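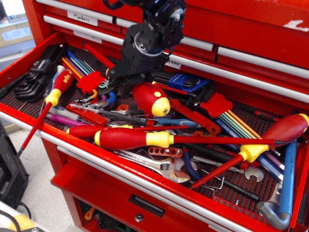
Spring Walk-Through, Grendstead Community Workshop
Filled in by Kenna Nisbet, 22 April 2026

Thank you to everyone who left notes on the clipboard over the winter. I've worked as many of them as I could into the comments, and where I've rambled on a bit, well, you know me by now! Marks are OK, FIX (we can sort it ourselves) or CALL (needs somebody from outside).

1. Front door and ramp
OK. The door swings freely and the new strip on the ramp has held up nicely through all that ice. Please keep bikes off the railing, even for a minute.

2. Exit signs and emergency lights
FIX. The light over the back hallway came on when I pressed the test button but faded quickly, so I'd like a fresh battery in it before the next evening class.

3. Fire extinguishers
OK. Both gauges are in the green and the tags are signed. Somebody had hung an apron over the one by the sink (a very pretty apron, but still), and I've moved it to the coat hooks.

4. Hand tools and drawers
FIX. Drawers should be pushed all the way in when you're done, and only one pulled out at a time. The deep drawer has become a real jumble again, screwdrivers and hex keys all in together, and I'd love for two people to spend a morning on it with a pot of coffee. Labels are a great help, so if you move things, please move the label too.

5. Table saw and band saw
OK on guards and stop switches. The push stick has gone wandering. If it's in your car, no hard feelings, just bring it home.

6. Dust collection
CALL. The big hose is split near the wall and the tape I put on in February is giving up. Darnell Whitlock has asked Tennant for a price on a new length, 16 feet, with clamps.

7. Extension cords
FIX. I threw out one with a cracked plug. Cords get coiled and hung up at closing, please, and never run under the mat.

8. Paints and finishes
OK, and much better than last year. Oily rags go in the lidded metal can, laid in loosely, and Morag Menzies empties it after each session. Bless her for it.

9. First aid box
FIX. Low on the larger bandages and the eye wash has passed its date. Nadège Gautier is picking up both this week.

10. Floor and walkways
OK, apart from lumber leaning by the kiln room door. It belongs in the rack, even the short pieces you're only saving for a little while.

Items 2, 4, 7 and 9 are for us to finish, and there's a sign-up sheet by the kettle. Ailsa Rankin has the key to the supply closet if you need it.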